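Progress report to the Petersen Fund: the Plirkham community laundry and linen loan

Dear all at the Fund,

Thank you for being so patient with us over this one. We had hoped to write in June, but the spring ran away with us (as springs do), and we wanted to give you a proper account and not a hurried page. The short version is that the linen loan is up and running, people are using it, and we are rather proud of it!

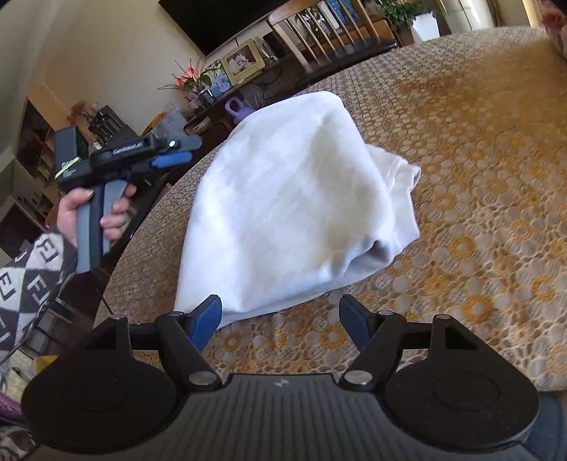

Page last changed: 2020-07-22

When you awarded the grant we promised a loan store of towels, sheets and pillowcases for households in Plirkham who are between homes, or whose machine has packed up and can't be replaced straight away. We now have 34 households on the books. Most borrow for a fortnight, a few for much longer, and we have stopped chasing the longer ones, as a late towel isn't worth upsetting anybody over.

The second-hand dryers from Clurnico arrived in good order, although one needed a new door seal and we lost 12 days waiting for the part. Drying has been our great bottleneck all along. On wet weeks we were hanging sheets over every banister in the building, and it is such a relief to have that behind us.
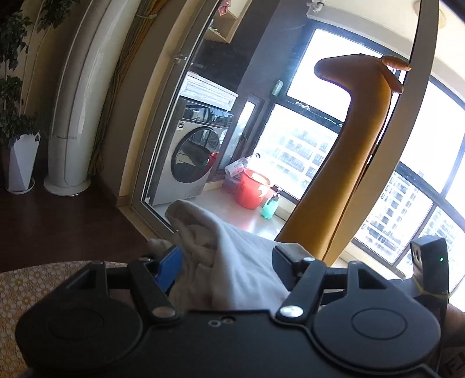
2 min read

Deliveries have been the happy surprise. We had budgeted for people to collect, and then so many couldn't come out that we began taking bundles round to the Gakirach estate ourselves, five streets to start with and now the whole of it. Fuel has cost more than we planned, and we have covered it from the money set aside for the open day, which we have had to put off. We hope you will be content with that, and the revised budget shows it on its own line.

Two things are still not right. The booking book is a muddle, with returns written in one end and loans in the other, and we are short of single sheets, which go out the moment they are folded. We would like to spend what is left of the equipment money on more of them.

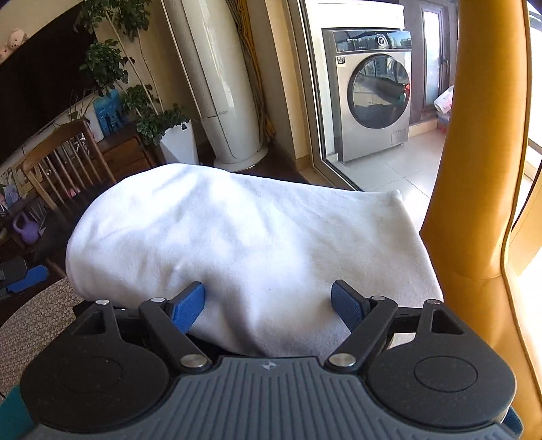

One borrower on the estate wrote to us that the clean bedding had meant more to her than she could easily say, but that she did wish we would deliver in the evenings, when she was home from work. We are trying out a later round on Thursdays and will let you know in our next report how it goes.

With our very warmest thanks,
The Plirkham linen loan team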